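Zilbridge Facilities Services
Home | Buildings | Safety | Forms | Contact
Print this page | E-mail this page

Annual Workplace Safety Inspection — Lozano Building
Checklist with Inspector Comments

Inspection month: October
Area inspected: ground floor, upper floor, loading dock, grounds
Floor area covered: 3,406 square feet
Status codes: S = satisfactory; C = correction required; N = not applicable

Purpose and Use

This checklist records the condition of the Lozano Building at the time of the annual inspection. Each item carries a status code and, where needed, a comment. Items marked C must be corrected within 60 days unless the comment gives a shorter period. The department that occupies the area is responsible for the correction unless the item is assigned to Building Maintenance.

Supervisors are asked to read the full checklist, including sections for areas they do not use. Several comments apply to shared hallways and storage rooms.

Section 1. Exits and Hallways

1.1 Exit doors open fully and without a key from the inside. Status: S
All exit doors were opened and closed during the inspection. The north stair door closes slowly but latches.

1.2 Exit signs are lit and can be seen from the hallway. Status: C
The sign at the east end of the upper hallway is dark. Building Maintenance is to replace the unit. A paper sign is not an acceptable substitute.

1.3 Hallways are clear to their full width. Status: C
Flattened cartons were stacked against the wall outside the supply room. The same comment was made at the last inspection. Cartons are to go directly to the recycling enclosure and may not be held in the hallway overnight.

1.4 Stair treads and handrails are secure. Status: S
The rubber edging on the lowest step of the south stair is beginning to lift at one corner. It does not yet present a trip hazard and will be looked at again at the mid-year visit.

1.5 Evacuation maps are posted and current. Status: C
The map beside the break room still shows the former mail room as an open passage. That passage was closed when the partition was built. A corrected map is to be posted within 11 days.

Section 2. Fire Protection

2.1 Extinguishers are mounted, charged, and tagged. Status: S
All gauges read in the normal range. The extinguisher in the loading dock was behind a hand truck on arrival, and the hand truck was moved during the inspection. Staff are reminded that access must be kept open at all times.

2.2 Sprinkler heads have proper clearance. Status: C
Archive boxes on the top shelf of the records room are too close to the ceiling. The top shelf is to be cleared and left empty. Records that no longer fit in the room may be transferred to the Ganergate storage site by the usual request form.

2.3 Fire doors are not propped open. Status: C
A rubber wedge was found under the door between the workshop and the hallway. The wedge was removed. Departments that need this door to stand open during deliveries should ask Building Maintenance about a magnetic holder connected to the alarm.

2.4 Alarm pull stations are visible and unobstructed. Status: S

2.5 Fire drill records are available. Status: S
Records were complete. The last drill was held at 10:15 a.m. and the building was cleared within the time allowed. The drill report notes that two visitors did not know the assembly point. Reception should mention the assembly point when issuing visitor badges.

Section 3. Electrical Safety

3.1 Electrical panels are closed, labeled, and accessible. Status: C
The panel directory on the upper floor is handwritten and partly faded. A typed directory is to be prepared. The floor marking in front of the panel has worn away and should be repainted at the same time.

3.2 Extension cords are not used as permanent wiring. Status: C
An extension cord supplies the refrigerator in the break room. The refrigerator is to be moved to the wall outlet by the sink counter, or a new outlet is to be requested.

3.3 Power strips are not connected to one another. Status: C
Connected strips were found under 3 desks in the front office. They were separated during the inspection. The occupants were advised to request additional outlets if the present number is not enough.

3.4 Space heaters are of an approved type. Status: S
One heater was in use. It has a tip-over switch and was plugged directly into the wall. Heaters must be turned off and unplugged at the end of the working day.

3.5 Electronic equipment is disconnected from power before its cover is removed. Status: S
The written procedure for opening computers is posted and was last revised this year. Equipment awaiting parts should keep its protective covers in place, and loose screws should be stored in a closed tray. Power supply housings are not to be opened on site under any circumstances.
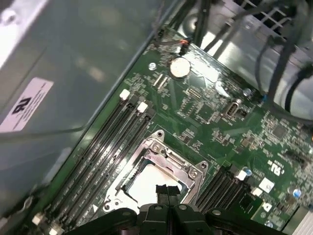 3.6 Outlets near sinks have ground fault protection. Status: S
Test and reset buttons worked on each outlet tried. The outlet in the custodial closet is hard to reach behind the mop rack, and the rack should be shifted toward the door.

3.7 Damaged cords and plugs are removed from service. Status: C
The cord on the floor polisher has been repaired with tape. The polisher was tagged and may not be used until the cord has been replaced.

Section 4. Storage and Housekeeping

4.1 Shelving is anchored to the wall or floor. Status: C
The tall unit in the supply room is anchored at the top only on one side. Building Maintenance is to install the second bracket. Heavy items were on the upper shelves and are to be moved down now, without waiting for the bracket.

4.2 Floors are clean, dry, and in good repair. Status: S
A ceiling tile near the south stair is stained. The floor below it was dry at the time of inspection. Please report any dripping to the maintenance desk so that the roof drain can be examined.

4.3 Waste containers are emptied regularly. Status: S

4.4 Ladders and step stools are in good condition. Status: C
The folding ladder in the loading dock has a bent spreader bar and no legible load label. It is to be discarded. The ladder should be made unusable before it is placed in the waste container — past experience has shown that discarded ladders find their way back into use.

4.5 Used batteries are stored in the proper container. Status: C
Batteries of different types were mixed together in an open coffee can. The labeled container on the lower shelf is to be used, with tape over the terminals where the instructions call for it.

Section 5. Chemicals and Cleaning Products

5.1 All containers are labeled. Status: C
Two spray bottles in the custodial closet had no labels. The contents could not be confirmed, and the bottles were taken out of service. Blank labels are available from the maintenance desk at no charge.

5.2 Safety data sheets are available to staff. Status: S
The binder is kept at reception. Sheets for products no longer stocked may be moved to the back section.

5.3 Flammable liquids are kept in an approved cabinet. Status: S
The cabinet doors close and latch. Paint left over from the stairwell work should be disposed of if it will not be used this season.

5.4 Eyewash station is flushed and recorded weekly. Status: C
The record card shows gaps during the summer. The station worked when tested. A backup person is to be named so that flushing continues when the regular staff member is on leave.

Section 6. First Aid and Emergency Information

6.1 First aid kits are stocked and in date. Status: C
The kit in the break room is short of adhesive bandages and contains expired antiseptic wipes. The kit at reception is complete.

6.2 Emergency telephone numbers are posted. Status: S
The list at the loading dock shows a former after-hours number next to the current one. The former number should be removed at the next reprint.

6.3 The defibrillator shows a ready light. Status: S
The pads are in date. The wall cabinet alarm sounds when the door is opened, as intended.

Section 7. Grounds and Loading Dock

7.1 Walkways are level and free of trip hazards. Status: C
One slab on the Buteo Lane side has risen above its neighbor. The edge is to be painted yellow at once and ground down before the first frost.

7.2 Outside lighting is working. Status: S
Lighting was checked after dark, at 7:30 p.m. The fixture over the bicycle rack flickered on starting and then remained steady.

7.3 Dock edge is marked and wheel chocks are available. Status: C
Markings are good. One chock is missing from its hook. Drivers are not to be unloaded until both chocks are set.

7.4 Snow and ice supplies are ready for the season. Status: N
Supplies are delivered to the Lozano Building in November and will be checked at that time.

Follow-up

Departments should enter the date of each correction on the response form and return it to the Safety Office. A work order number is enough for items assigned to Building Maintenance. If a correction cannot be finished in the time allowed, the department must state in writing what temporary measure is in place and when the permanent work will be done.

Items 1.3 and 2.3 are repeat findings and will be checked without notice. A copy of this checklist is to remain posted on the staff notice board until all corrections have been accepted.

Print this page | E-mail this page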